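Tea-making robot trials halted after gripper closes without command

Prostis has stopped all trials of its kitchen service robot after the gripper closed twice with no command from the control software. No one was injured, the company said, but on the second occasion a technician had her hand within reach of the fingers.
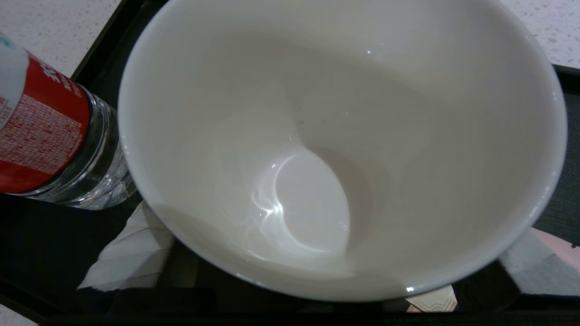

By Thiện Mai
Technology desk

The faults happened in February, during a long series of tests in which the robot lays out tea things on a tray. It has to place a cup, a bottle of water and a tea sachet for one person, in a kitchen it has not been programmed for in detail. Prostis had completed 3185 attempts before the first fault was recorded.

In that first case the arm was at rest above the counter and the fingers went from fully open to fully closed in less than a second. The operator thought he had touched a key by mistake, so he restarted the program and the work continued. He made a short note in the log, but he did not inform the safety engineer.

The second fault came 18 attempts later. The technician was moving a sachet that had slipped to a wrong position when the fingers closed beside her wrist. She pulled back her hand and a colleague pressed the emergency stop. The stop worked as it should, according to the company, and the arm lost power immediately.

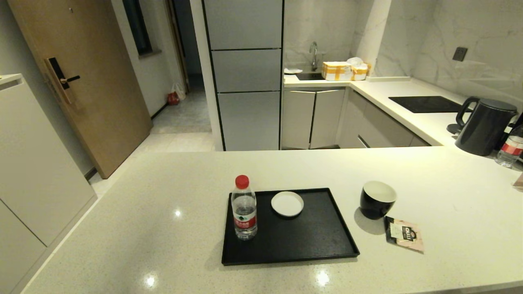 Prostis says the most probable cause is a damaged cable between the wrist and the gripper controller, which is supplied by Koivisto. The cable bends each time the arm turns down to look at an object from above. When the insulation is worn, a short loss of signal can be understood by the controller as an order to close. Koivisto has received the cable and the controller for examination, and has not yet given its own opinion.

A second question is why the software allowed the movement at all. The robot should refuse to move its fingers when a person has entered the working area - but this check is made only when a command is sent. As there was no command in these two cases, the check was never started.

"We protected against a wrong decision of the robot, and we did not think enough about a movement without any decision," said a spokesperson for Prostis. "The force is limited, but a finger can still be bruised badly, and our staff must be able to trust the machine."

The company has asked Pritberg, a testing firm, to review the design. Until its report is ready, no person may reach over the table while the arm has power, and objects will be put back by hand only after the stop button has been pressed. A new version of the controller, which stays open when the signal is lost, is also being prepared.

Ilulau, the hotel group that planned to place the robot in guest apartments, said it would wait for the report before it fixes a new date. It added that the order itself has not been cancelled.

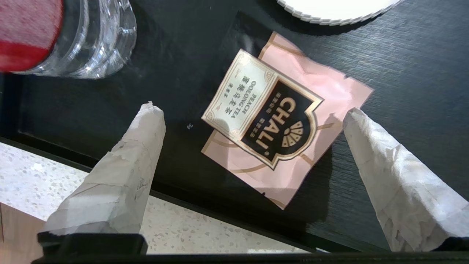
The gripper with its fingers open on either side of a sachet of peach oolong tea.

Prostis expects that the review will take some 2 months.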